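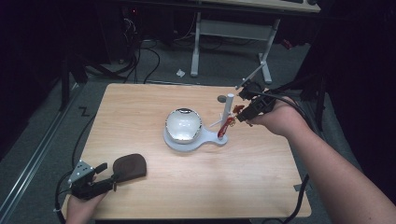
A silver-rimmed bowl in its white holder, with a bit of red on the post.

13/03/2021
By Catrin Yorath

Print this article
E-mail this article

I have a soft spot for things that hold other things. Egg cups, spoon rests, the wire contraption my aunt kept her toast in (it lived on top of the fridge between Christmases and nobody was allowed to touch it). My friend Sibusiso Joubert thinks I'm nuts. He owns one bowl, he says, and it sits on the table just fine by itself, thank you very much!

Well, sure. But a bowl on a bare table always looks to me like somebody forgot to put it away. Set the same bowl in a holder and it gets a spot of its own. I like the white plastic kind with a round base and a flat piece sticking out to one side like a handle, and I like it even better with a post at the end, because then you've got somewhere to put a scrap of something bright. Red, for me, every time. White on white on pale wood is lovely for an hour and then I start to feel like I'm at the dentist.

Sibusiso says that's decoration and I should admit it. Fine, I admit it! I paid ten dollars for mine at the Flilgate flea market last December, and right across the aisle a guy wanted 120 for a walnut bowl stand that wobbled. I went back to look at it twice, so I'm not exactly above that sort of thing.

What bugs me is the advice to clear every surface down to nothing. I tried it for nearly a week. I ended up eating cereal standing at the sink, and the table just sat there looking expensive. Leave the bowl out. Tie something red nearby, or twist it on, or whatever works, and eat your breakfast sitting down.

Last updated: 8:10 a.m.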